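3.2 How people decide a shirt is done

I should say up front that I didn't plan to write this section. The study was supposed to be about how long people in Plollwood keep their clothes, full stop, and I had a nice tidy questionnaire for it. Then the answers came back and people kept writing in the margins about one kind of garment, the plain everyday T-shirt, and the margins were a lot more fun to read than my boxes. So I went back and talked to nine of the households at length, mostly in their kitchens, and what follows leans on those talks as well as on the 248 forms. 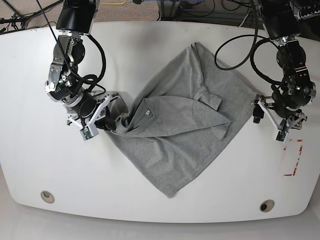 The first thing I noticed is that hardly anyone throws a T-shirt out straight from regular use. It gets moved down a step. A shirt you wear to see friends turns into a shirt you wear around the house, then a shirt for sleeping or painting, and then a rag. I'm calling this the step-down path, and I know Karagiannis used the word "cascade" for something close to it in the Tivcombe interviews, but her cascade is about clothes passing between people and mine mostly stays inside one closet.

How fast a shirt moves down is where it gets messy. I expected holes and stains to do most of the work. They do matter, but the neckline came up far more often - people would forgive a bleach spot on the hem and not a collar that had gone wavy. One man told me he could live with anything below the armpit. Bronisława Michalski, who read an early draft of this, pointed out that my form had a line for holes, a line for stains and a line for fading, and nothing at all for shape. She was right, and it's the biggest weakness in the numbers.
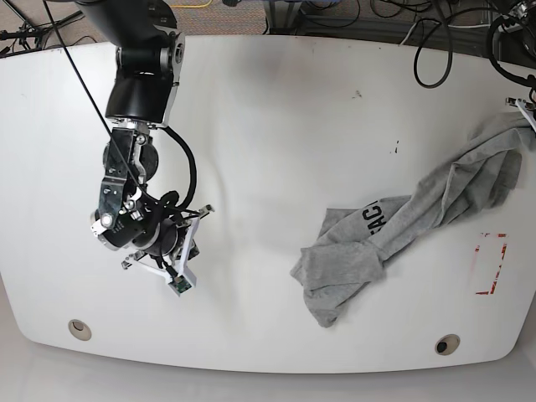 Storage turned out to matter too. Shirts kept in a stack get worn from the top, so the same few go around and around through the wash and the bottom of the pile stays almost new. Six of the households I visited had shirts at the bottom of a stack that they had forgotten owning. Drawers where everything stands on edge seemed to spread the wear out more evenly, though I only saw a few of those and I wouldn't push the point very far.

I also asked for a rough price for each shirt at the time it was bought. Price predicted almost nothing once gifts and souvenir shirts were taken out. Souvenir shirts are a world of their own (they can sit on the "sleeping" step for decades), and I've left them for Section 5.

Figure 4. Handling a printed gray T-shirt on a white table.
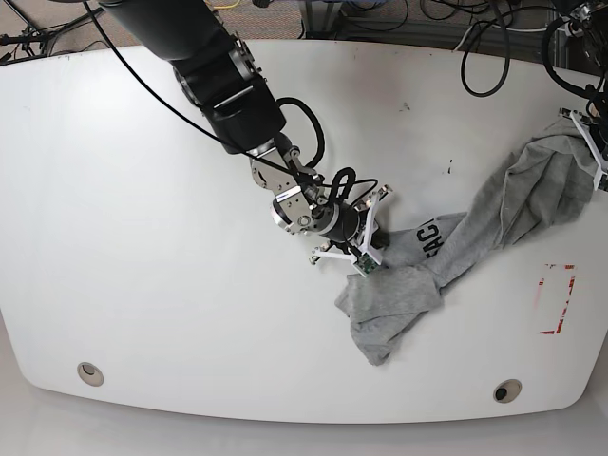 3.3 Feel, and why I can't measure it very well

The other word people used all the time was "soft." They used it as praise and as a warning. A soft shirt was a favorite, and it was also a shirt that was getting thin and wouldn't last past December. I tried to get at this with a five-step softness scale borrowed from the Malum study, and it flopped, mainly because people only wanted to use the top two steps. 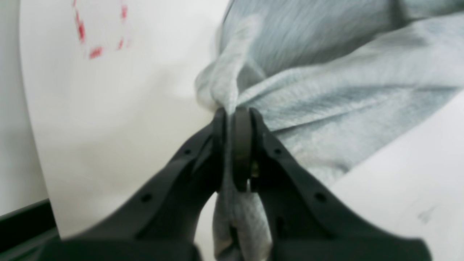
What worked better was watching hands. When I asked someone if a shirt still had life in it, they nearly always reached for the cloth before they answered. Some rubbed it flat between thumb and finger, and others took up a small fold the way it's held in the picture, with the fabric pinched at a single point, and gave it a light tug. The tuggers were looking for stretch and the rubbers were looking for thinness, as far as I could tell, and they didn't always agree about the same shirt. In one house a couple did both tests on one shirt and came out with opposite verdicts, and it went back in the drawer.

I've coded each of these moments as "rub," "tug" or "other" in the notes, and the full list is in the appendix. If I did this again I'd give up 300 words of questionnaire for one old shirt to pass around the table.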